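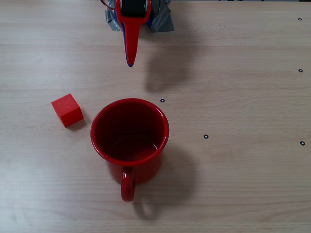 Krishnamoorthy Reddy asks that this section be read before the arm is powered up again after any stall, as the fault comes back at once if the wrist cable is still caught.

6.3 Gripper stops short or closes without a command

Applies to the Dunik desktop arm with two-finger gripper, running Lerkamau control software. The usual cause is a servo lead pulled tight at the wrist. The servo then loses its signal for a moment and drives to its last stored position, which may be fully closed.

CAUTION: The gripper can move without warning while this fault is present. Keep fingers clear of the gap between the fingertips until step 3 is complete.

1. Press Stop in Lerkamau. Wait for the status line to read HELD.
2. Support the upper arm with one hand. The joints go slack when power is removed and the arm will drop.
3. Switch off at the supply and unplug the lead from the base.
4. Move the mug and cube out of reach of the arm.
5. Turn the wrist by hand through its full travel, slowly. Watch the servo lead. It must form an open loop at both ends of the travel and must not pass between the fingers.
6. If the lead pulls tight, release it at the wrist, feed more slack through and refit the connector.
7. Check the tape at the gripper mounting. Replace any strip that has lifted or that presses on a lead.
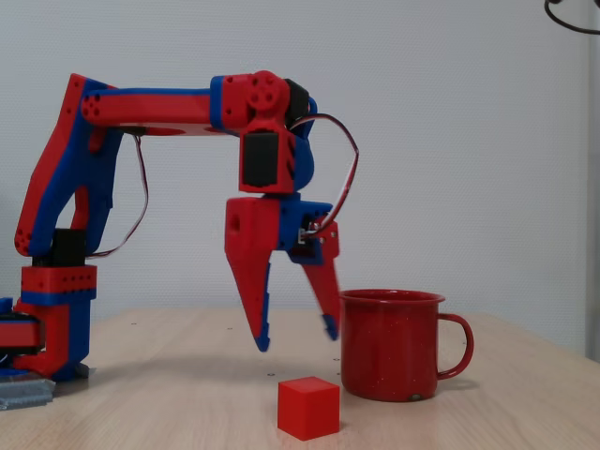
Fig. 6-2. Gripper open over the cube, with the servo lead looped to the right of the wrist.

8. Plug in, switch on and run Open Gripper 4 times with nothing between the fingers.
9. Put the cube and mug back and run the pick routine at low speed.

Note: Arms set up before June may still have the short lead. Slack cannot be added to it — order the long one from Vekis, part 1935.

Note: The default grip limit is 700. Do not raise it to get past a stall. At a setting of 3000 the servo will go on pushing against a blocked finger and will overheat.

If the gripper still closes on its own after step 8, the fault is in the servo or the control board. Switch off, label the arm DO NOT USE and report it to Heriberto Maldonado with the Lerkamau log file attached. Do not swap servos between arms. Each one is matched to its own calibration file, and a swapped servo will need the procedure in section 7.1.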